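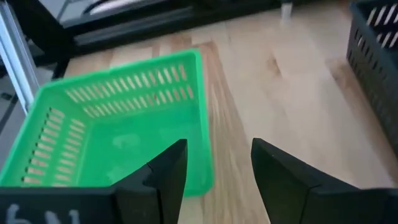 Wrist camera view, green basket on the left, grey one on the right.

Most of November went into the question of how few demonstrations we could get away with. Harpreet Sandhu had 230 teleoperated episodes of the basket task, and I wanted to know what happened if the policy trained on a subset. We call the method Sulletti. It scores each episode by how much the wrist view changes between grasp attempts, then drops the ones that look too alike.

The result is smaller than I hoped, but it held up. With the trimmed set, the policy matched the full one on 3 of the 5 start layouts and did worse on the other two. Both of those put the baskets close together. I suspect the scoring throws out the slow approaches, where the view hardly changes – and those are the ones it needs near a rim.

Random subsets of the same size were worse on every layout, so the scoring is doing some work.

Somkiat Wongsuwan thinks I should score on joint motion as well as colour and texture. He's probably right. I've got 12 training runs queued on the Gagnon machine, half with his change, and will post the numbers when they finish.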